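To: Lolangate Residents list
Subject: Re: Thefts from the drying rooms and bike store, what the police told us

Hello all,

Several people asked for a written account of what was said when the police officer came to see us in February, so I have put it together under headings. I have quoted the message that started this so that newer members can follow it. Apologies for the length.

On the message below, Teodor Tokarz wrote:

> Does anyone know what is going on with the break-ins? My bike went
> from the store in Pirka House between teatime and about eleven at
> night. The lock was cut and left on the floor. My neighbour lost a
> bag of washing from the drying room the same evening. I rang the
> police and got a reference number, and I have heard nothing since.
> Have other blocks had the same? And does the door to the yard in
> Pirka lock at all? I have never once found it locked.
>
> Teodor Tokarz

To take Teodor's last question first, the yard door in Pirka House does lock, but the closer arm is bent and the door stops short of the frame unless you pull it. Brudon, the managing agents, have had this reported to them three times that I know of. They have now given us a job number and say the arm is on order.

1. What has been taken

The police have four reports from Lolangate. Two are for bikes, one is for a set of tools taken from a car in the lower car park, and one is for the washing. The bikes were together worth a little over £1000. The tools were put at £433 by the owner, who had kept the receipts. The officer said she thought there were other thefts that had not been reported, particularly small things from the drying rooms, and she would like to hear about those as well even if it was weeks ago.
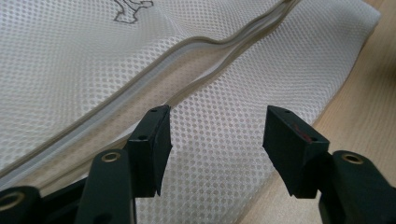

2. The arrest

A man of 26 was arrested after a resident of Baran House saw him trying car doors at twenty to five in the morning and rang 999. He has been charged with one count of theft from a vehicle and one of going equipped. He has not been charged over the bikes or the washing. The officer would not say whether he is suspected of those, and I would ask people not to guess on this list. He is on bail and is not allowed to come on to the estate. If you think you have seen him here, ring the police and do not go up to him.

3. The cameras

There are cameras at the main gate and on the Baran side of the car park. The one covering the Pirka bike store was not recording on the night in question. Brudon say the hard drive had failed. They have not said when it failed, and I have asked. The quote for a new recorder is £1624, which would come out of the reserve fund and does not need a vote of leaseholders.

4. The drying rooms

All three drying rooms are on the same key, and it has been copied many times over the years. Brudon are willing to change the locks and issue one key per flat. Until then, the advice is to collect washing the same day and to put the flat number on anything you leave down there.

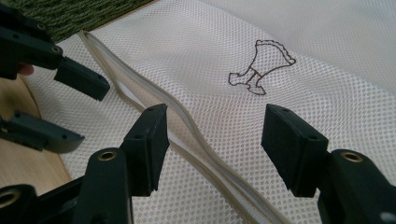
White mesh laundry bag with a long zip.

If you have found washing that is not yours, please bring it to the office in Baran House. Two pillowcases and a child's coat have been handed in so far. Neither matches what Teodor's neighbour lost.

5. Marking your things

The officer left us a box of marking kits, which are free. Each has a pen and a sheet of numbered stickers, and you register the number online. There were 92 kits in the box and the office still has plenty. For bikes, write down the frame number, which is usually stamped underneath near the pedals, and keep a photo of the bike somewhere other than in the shed with it. For cloth she suggested a laundry pen on an inside seam.

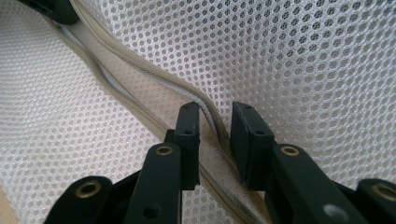

Zip and seam, close up.

6. Reporting

Use 999 if it is happening now. Otherwise use 101 or the online form, and quote your earlier reference if you have one. Teodor, she took your number away with her and said the case is still open, but that there was nothing new to tell you about the bike. She also said that a theft from a shared room is recorded in the same way as a theft from anywhere else, so please do not be put off if someone on the phone suggests it is a matter for the agents.

I have asked Brudon for a date for the yard door and a date for the new keys, and will post both when I get them. The office is open until half past four if you want a marking kit.

Regards,
Secretary, Lolangate Residents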